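**Pladorow Water Reuse Pilot — progress report to the Grornuvmont Fund**

Prepared by Ritu Dhillon, September 1, 2026

The reporting period covered commissioning of the second filter train at the Plerside site and the first full set of turbidity readings. Work is on schedule except for the return line, which is discussed under Outstanding items.

## Operation

Both trains now run on the same feed. Train A has logged 1207 hours since installation and Train B 600 hours. Backwash is triggered by differential pressure on A and by timer on B. The timer was kept on B so that the two methods could be compared on identical water.

Train A used less backwash water per unit treated. The difference was largest during dry weather and narrowed after heavy rain, when the solids load rose and the pressure trigger fired more often. Turbidity at the outlet stayed under the permit limit on both trains, with one exceedance on B following a power interruption. The plant operator diverted flow to drain until readings recovered — the event is recorded in the site log.

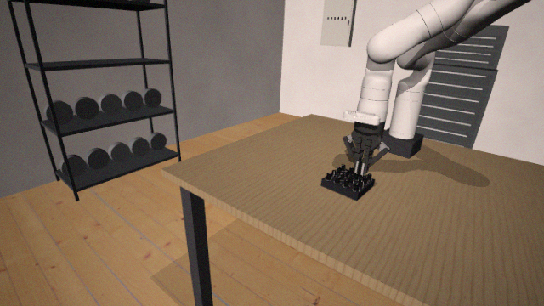
Media loss was checked at the end of the period by measuring bed depth at fixed points in each vessel. Train A showed no change. Train B had lost 12 mm, which is consistent with its more frequent backwash. The underdrain screens were inspected at the same time and found intact.

## Sampling

Grab samples go to the Majali laboratory, which reports suspended solids, total coliforms and residual chlorine. Results for the last batch are pending. Chlorine demand has been higher than the design figure, and the dosing pump is now running near the top of its range. A larger pump head has been quoted.

## Budget

Spending is within the approved total. The one unplanned cost was $1090 for a replacement pressure transmitter on Train A. It was charged to the maintenance line.

## Outstanding items

- Return line: trench permit received, pipe on order. Tie-in is planned for October.
- Dosing pump head: approval requested from the Fund.
- Train B: move to pressure-triggered backwash once the comparison data set is closed.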